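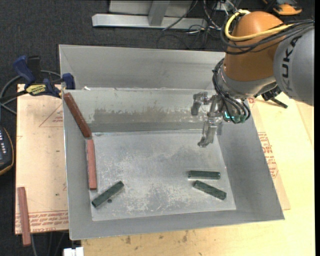

Progress report, Abeysekara Materials Reuse Project
Prepared by Prasanna Hettiarachchi for the Hulard Fund
14/09/2023

Work covered

The second grant payment went toward the sorting of the mixed bars and blocks that came to us from the Aritell store. When we took the stock over, the colors and lengths had been tipped together and there was no list. Since July we have sorted 1656 pieces out of the 2000 named in the grant agreement. The rest are still in crates by the loading door.

Sorting

Pieces go into the large gray metal bin a few at a time and are taken out by color. Reddish-brown bars go to one rack and dark green blocks to another. We tried bigger batches in the first weeks and went back to small ones, as the pieces ended up on top of each other and marks were missed.

The reds have been the slower group. The shade varies from one bar to the next, some darker and some a dusty red, and we had first planned to store these apart. After talking to Rurier, who will take most of the stock, we now keep all the reds together. They do not mind the difference in shade. The greens are more even and have needed little discussion.

Any piece with a spot or a chipped corner is put aside and looked at again at the end of the day. Most go back into stock.

Equipment

The bin is the one we already had. Its floor is scuffed and scratched and there is a worn band along the sloping back wall, but it is sound and we do not plan to replace it under this grant. The money set aside for a new one – with your agreement – would be better spent on shelving. A revised budget line is attached.

Problems

Two deliveries of rack parts came late, and finished pieces had to be stacked on the floor in the meantime. Labeling fell behind as a result. The labels for the green rack are done and the red rack is half done.

Next period

We will finish the remaining crates, complete the red labels and send the first full load to Rurier. We also need a decision on the shelving before we can clear the space by the loading door.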